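Home | News | Business | Tech | Opinion | Contact

Laundry startup says its robots need more practice. A lot more practice.

By Omar Nasrallah
14/04/2025

Hirneo, the company that has been promising a shirt-folding robot for the home, says it will spend the rest of the year gathering examples of people folding clothes. The robot itself has no release date. It had one last spring, and another one before that.

The new plan is called Studik, and it works like this. An operator guides a robot arm through a folding job from start to finish. The arm's movements and the camera views are saved together. Then the shirt gets messed up and the operator does it over. Each run is called an episode, and Hirneo wants 100 good ones for every type of garment before it trains the next version of its software. The old version was trained on 50.

Doubling the number sounds like progress. Whether it is depends on what goes into the pile, and on that point the company was a lot less chatty.

I asked for the share of episodes that get thrown out. I was told the team is "very selective." I asked whether a shirt that gets dropped halfway through counts as a bad example or a useful one, given that a robot in a real house is going to drop plenty of shirts. I was told that both views exist inside the company. I asked how often the current software folds a shirt it has never handled before, with no person helping, and was promised a figure by email. The email came and the figure wasn't in it.

What Hirneo does share is its routine. Short-sleeved shirts come first, then towels, then pants. The operator starts at a sleeve, brings it in over the body, does the same on the other side and folds up from the hem. Sessions run 9 minutes with a break in between – the company found that people get sloppy after that, and a sloppy operator makes a sloppy teacher. Three operators share the work now, up from one in February.
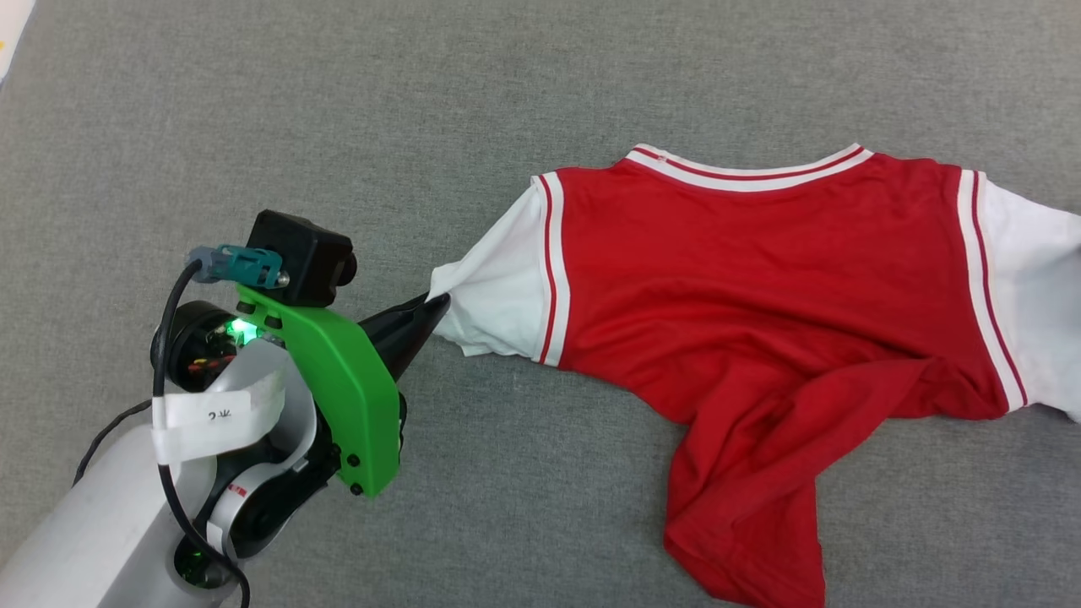
Karam, who folds for a hotel laundry and has followed the project since the first announcement, is not impressed by the episode count. The shirts she gets come out of the dryer inside out, knotted together and with one sleeve stuffed down the other, she said, and if the machine only ever learns from the ones somebody laid out for it, then somebody will have to stand there and lay them out. "At that point I've done the hard part already," she said.

It's a fair complaint, and it is the one that has followed this kind of work for years. A learning system copies what it is shown. Show it a neat start every time and it may do fine until the start isn't neat. Hirneo says later rounds of Studik will include crumpled and tangled clothes, but it wouldn't say how many rounds there will be or what has to happen before they begin.

There is also the matter of who does the folding. All three operators sit in the same office and were trained by the same person. If they have a shared habit, such as always going for the cuff first, the software will very likely pick it up as the only way to fold a shirt. A spokesperson said variety among operators is "something we're looking at." Outside operators would cost money, and Hirneo's one announced customer, the uniform rental firm Nalletti, has so far paid only for a trial.

Nalletti confirmed the trial and said it has not yet ordered any machines. It will decide once it has seen the arm work through a cart of its own shirts without an operator. No date has been set for that either.

None of this means the effort is wasted. Cloth is hard. It bends and bunches, and it never sits the same way twice, so a fixed set of motions won't get you far. Collecting examples by hand is slow and dull, and plenty of serious people think it is the right way to go. Hirneo could turn out to be right along with them.

But the company has been selling the finished product since before it had the examples to build it, and its customers were never told that. The preorder page is still up. It still says "folds any shirt." As of this week there is no mention on it of Studik, the 100 episodes or the fact that a person is currently running the arm.

Hirneo says the page will be updated.

Related

Nalletti to test folding arm at uniform plant
Hirneo pushes back home robot for second time
Warehouse pickers say the new scanners are slower
What happens to your deposit when a gadget ships late?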